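Call for participants: do sleep supplements do anything?

Roro is looking for 24 adults who sleep badly and are tired of being told that a gummy will fix it. We have read the labels. We have read the studies behind the labels, where there were any, and most were small, short and paid for by the seller. So we are running our own test, starting in April.

You would take a capsule every night for six weeks and fill in a short sleep diary each morning. Half the group gets a common herbal blend, half gets plain rice flour. You won't know which, and neither will we until the end. Naps count too - if you doze off on the couch after dinner, write it down.
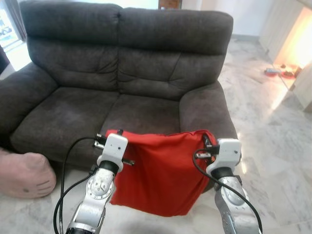
Pay is $398, sent after the last diary comes in. No supplement company is giving us money, and we will publish the results even if they are dull, as we suspect they will be.

You can take part if you are 21 or older, live within driving distance of our Oyewole Street office and don't take prescription sleep medicine. Please don't apply if you work night shifts or sell supplements.

We can't promise you will sleep better. Be wary of anyone who does.

To apply, write to Dela Sulemana, study lead, and tell us how you slept last week. Keep it under 600 words.

Posted 2025-01-19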